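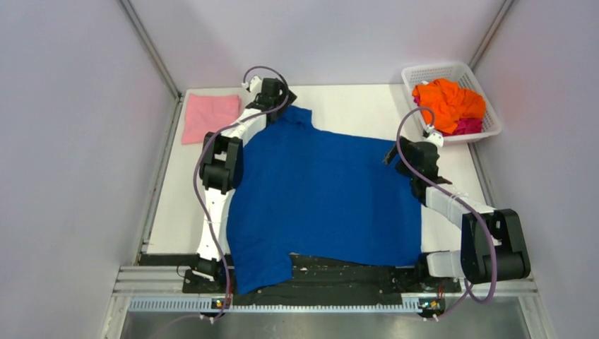 The blue one, spread out. White basket at the back right.

26/08/2018

Laundry, then. I promised myself I'd write in here more than once a season, and what I've got to report is laundry.

I have been folding shirts wrong since I was eleven. This came to light last week at Aurora's, when I helped her bring in her wash and she watched me do one of her son's tops against my chest, chin clamped down on the collar, arms flapping. She let me finish. Then she shook it out and did it again on the table, in the time it takes me to find the side seams, and put it on the pile without a word. I've had worse reviews, but those at least came in writing.

So this has been the week of the flat surface. The rule, according to Aurora, is that you get the thing properly flat first and only then start having ideas. I have always had the ideas first. My shirts come out of the drawer shaped like envelopes that someone sat on.

Big garments are the trouble. A T-shirt forgives you. Something the size of that blue one takes up the whole middle of a table and then wants more, and one sleeve goes over the front while you're busy with the other. I pull the top edge straight and the bottom goes. I pull the bottom and I've got a bunched sleeve up in the corner looking like it slept badly. There are always a few creases that stay no matter how much you stroke them, and I've decided those are the garment's business.

Sudheer called in the middle of the second load to ask whether I still had his drill. I told him I was folding. He said, "Folding what?" in the voice you'd use if I'd said I was fencing. He rolls, it seems. Everything, even dress shirts. He claims he once got a whole trip to his sister's into a bag meant for a bowling ball, and he looked fine at the wedding apart from the horizontal lines. I do still have his drill. I said I'd look.

Spent part of the afternoon reading what strangers on the internet think about sleeves, which was a mistake of the usual size. One woman had 286 comments under a post about whether you fold them straight across or down at an angle. People were signing off with "goodbye" and then coming back to say more. I'm an across person as of this week, but I wouldn't go to war over it. The angle people seem to have more free time.

Also priced a folding board called a Skudley — a hinged plastic thing you flap open and shut like a menu. I had it in the cart for most of an hour. Then I thought about where it would live, and pictured it behind the bedroom door with the other thing that was going to fix the closet, and took it out again. The table costs nothing and I already have somewhere to put it.

By supper I'd done both loads, and I have to say the shelf looks good. It looks like somebody else's. I keep going in to check on it. The towels are in thirds with the folded edge facing out, the way my mother did them and the way I swore I'd never bother to, and the shirts are in two stacks that lean only slightly toward each other. Socks remain a separate country and I'm not ready to discuss them.

Fitted sheet: tried once, per Aurora's instructions (hands in the corners, flip one over the other, repeat, lay flat). Got as far as "repeat." It's now a ball on the bottom shelf with a pillowcase over it.

Things to do before the next load. Give back the drill. Clear the mail off the end of the table so I've got the full length of it, and wipe down whatever that sticky patch is before a white shirt finds it for me. Ask Aurora about hoods, as I have been folding them in, then out, then in, and there are four sweatshirts up there that all disagree.

Lutfa is coming by tomorrow for the casserole dish and will probably want to use the bathroom, which means going past the linen shelf with its door open. I may leave the light on in there.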